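Unit 4 handout – Planning the equipment budget for a one-arm manipulation setup

Course notes by Zarmeena Hayat. Read before the April planning session. Bring a calculator.

## What the arm price leaves out

Most first budgets have one big line (the arm) and a few small ones written in from memory. Last year's Vikville group did it this way and had to go back for more money twice. The second request was for cables and power supplies.

Build the budget in the order you would set up the room:

1. **Site.** Floor area, tables, outlets, lighting. Measure the reach of the arm before you choose a table. Leave space for a person to walk up and reset the objects.

2. **Arm and mount.** Get the quote with the mount included. Nisby quotes them separately, Ravari does not, so the two totals can't be compared as printed.

3. **Power and cabling.** List every device that needs an outlet, then every cable run, with its length. Runs that cross the floor under a table need covers or clips, and those go on the list too.

4. **Task objects.** Plain household items are fine for the first tasks. Two steel bowls, one nested in the other, are enough for a stacking or unstacking task. Polished metal picks up the color of the table, so if your method depends on vision, budget a second set in a matte finish and compare.

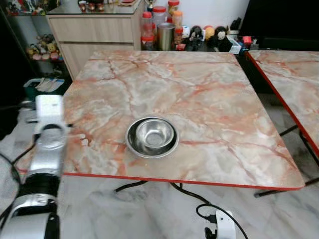 5. **Spares.** Gripper pads, one spare power adapter, one spare of each cable type. Buy these with the first order. Shipping on a small second order from Tarar was more than the parts.

6. **Operator time.** See the next section.

## Operator time

Use the planning figures below for the worksheet.

- Target: 300 usable runs per task
- Runs per operator hour: 30
- Tasks in the plan: 9

That gives 10 hours per task and 90 hours in total, before any failed runs. Junaid Lodhi's section will use a different target, so check which sheet you have.

Setup and reset time are already in the hourly rate. Training a new operator is not. Put it on its own line.

## Worksheet

Fill in one row per item: name, supplier, unit price, quantity, lead time, who signs for it. The small-parts allowance for this exercise is $447 and covers steps 3, 4 and 5 together. If you go over, cut from step 4 first – objects are easy to borrow.

Mark each row "now" or "later." Anything with a long lead time is "now," even if it won't be used until the last task.

Hand in the sheet and half a page on which line you trust least.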